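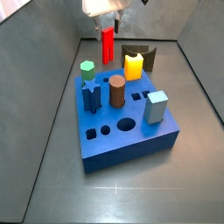 ## Shape sorter, kit 124: August check

Custhorpe Play Exchange, back shelf to front desk. Checked by Farhad Alipour. Tick means fine, C means see comment, X means it stays with me until further notice.

### 1. Before anything gets tipped out

- [x] Kit number on the bag matches number on the card
- [x] Board in the bag
- [ ] Card filled in by last borrower: **C**

Comment: the "condition on return" box says "yes." I'm taking that as a positive.

### 2. Board

- [x] Top surface free of cracks, bites and gouges
- [x] Corners not sharp when run across the back of the hand
- [x] Sits flat, no rocking
- [x] Nothing stuffed down the holes
- [ ] Smell: **C**

Comment on smell: faintly of raisins. Wiped down, left on the windowsill over lunch, now smells of raisins and windowsill. Not a safety matter. Last spring a crayon lived in one of the holes for two borrowings, and two families reported a missing shape, so please use the flashlight. Fingers don't reach the bottom and they don't see in the dark either.

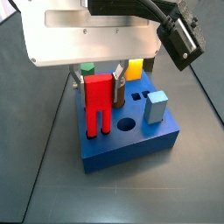
Fit is where kit 124 earns most of its comments. A piece should go in without a shove and come out without an adult. The arch gets its own line on the card now, as it's the only red one and the one people phone about. It has two legs, and both have to be in their holes at once, the way it's standing toward the front of the board with the brown cylinder behind it. One leg in and one leg out is how you get a bent leg and a crying toddler, and I've had both handed to me over the desk.

### 3. Pieces, one at a time

- [x] Every piece on the Imis packing sheet is present
- [x] Each one pulled, twisted and squeezed, nothing came off
- [x] None small enough to pass through the choke tester
- [x] Color doesn't rub off on a damp white cloth
- [x] Arch legs the same length, no tearing where they meet the top
- [ ] Star points: **C**

Comment on star: one point feels softer than the rest. I pressed it a good many times to be sure, which can't have helped. Pass, but look again next check.

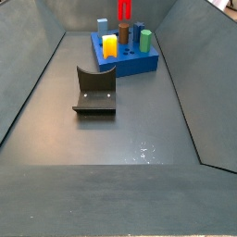 *Star and cylinder toward the back, green hexagon and yellow arch up front.*

### 4. Cleaning

- [x] Warm water, drop of Honisance, soft brush in the holes
- [x] Rinsed
- [x] Dried standing up, holes facing sideways
- [ ] Bag washed: **C**

Comment on bag: it was washed. It was also washed with something purple. It's still a bag.

Please don't put the pieces through the dishwasher. Whoever did it to kit 92 knows who they are, and so does the dishwasher.

### 5. Going back out

- [x] Card reset, pencil attached (string shortened, see item 6)
- [ ] Borrower sheet in the bag: **X**

The old sheet told people to "press firmly until seated," and some of our borrowers press firmly by nature. I've asked for that line to come out. New wording is on its way from Mrs. Hosseinzadeh, who types them up, and it will say to line up the piece first and then let go.

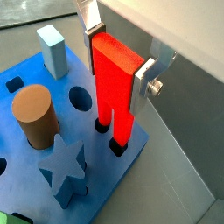 It will also say to start with the cylinder, which forgives nearly everything, and to leave the arch for when everyone has had a nap. Until the new sheet is in the bag, cross out the old line by hand and initial it.

### 6. Open items

- String on the pencil: was 23 inches, which is a lot of string for a two-year-old. Now six.
- Star: recheck the soft point.
- Borrower sheet: waiting.
- Kit 536 came back with a piece that belongs to no kit we own. It's in my drawer. It's quite nice. If you're missing it, describe it to me first.

Result: **pass, once the sheet is sorted.** F. Alipour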